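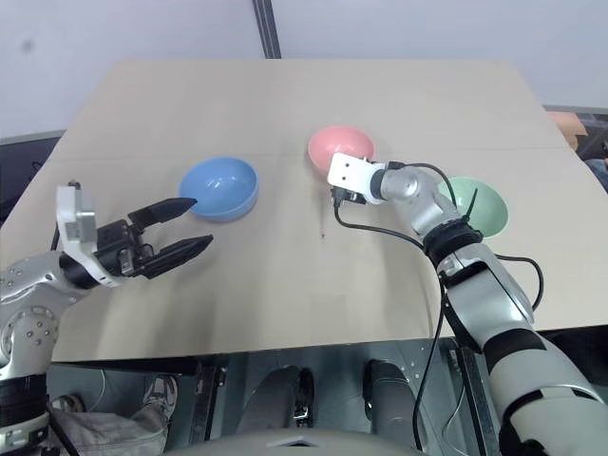 Stacking Bowls with Two Arms
Final report, Robotics Project Course, Skamdale Technical College
Project group: Tonix

1. What we set out to do

When the project list came out in February, most groups went for the mobile platforms, and we can understand why, as they are a lot of fun to drive up and down the hallway. We picked the bowls. The task sounds like something you would give a toddler: put three plastic bowls on a table, one blue, one pink and one green, and have the robot stack them into a single pile without anyone touching anything. We thought we would be done by the middle of the term and could spend the rest of it adding cups and plates. We never got to the cups, but we learned so much from the bowls that we don't mind (well, we mind a little).

The plan was to collect demonstrations by steering the arms by hand, train a policy on them, and then let the robot try it alone using mainly the view from the head camera.

2. The setup

Both arms are fixed to the same base and reach in over the front edge of the table from either side. The table is a plain light tan, which we were very happy about, because the bowls stand out well against it and the color masks in our early scripts worked almost right away. The left arm has the black parallel gripper with two fingers. On the right arm we worked with only the end bracket, no fingers, and wrote our software so that the left arm does all the grasping and the right arm either stays parked or nudges a bowl closer.

Parking turned out to be a bigger subject than any of us expected. If the right arm rests too far in over the table, it covers part of the green bowl in the head camera view, and our detector then reports a smaller bowl with its center in the wrong place. The gripper would go politely to that wrong place and close on air. We ended up writing a parking pose that pulls the elbow back before every detection step, and we wish we had done it in the first week.

3. Collecting the demonstrations

We recorded 300 demonstrations in all. Of those, 233 were good enough to train on. The others were thrown out for all the reasons you might guess: a bowl pushed out of reach, a recording started too late, a cable snagging on the arm halfway through a lift. We now check the cables before each session and leave enough slack for the elbow to come all the way up.

Everyone in the group took turns steering, and you could really tell our styles apart in the data! One of us always came in low from the front, another liked to go over the top and pinch the far rim. We argued for a good while over whether that was helpful variety or just a mess. In the end we agreed on a single approach, with the fingers open and the tips coming in low beside the near rim of the bowl, and recorded the later sessions that way. Training went more smoothly after that.

4. Training and trials

We trained two versions of the policy. The first used everything we kept, and the second used only the demonstrations with the shared approach. Then we ran 467 trials across both versions, changing the starting positions of the bowls each time from a printed sheet so that we couldn't choose the easy ones.

The second version was clearly better at the first grasp, even with less data behind it. Both versions had trouble with the last step, letting go. If the fingers open while the top bowl is still leaning, the rim catches and the bowl comes back up with the gripper. A short pause and a small downward push before opening helped quite a bit. Bowls that start far back on the table are still our weak spot, as they look small from the head camera and our position estimate is worse there.

5. What we would do next

We would put fingers on the right arm, so that it could hold the bottom bowl steady while the left one stacks. We would also like to add a wrist camera for the last few inches of the approach. The parking pose and the trial sheet are in the shared folder under Gridham, our name for the control scripts, and next year's group is very welcome to both. Please read the notes on cable slack first.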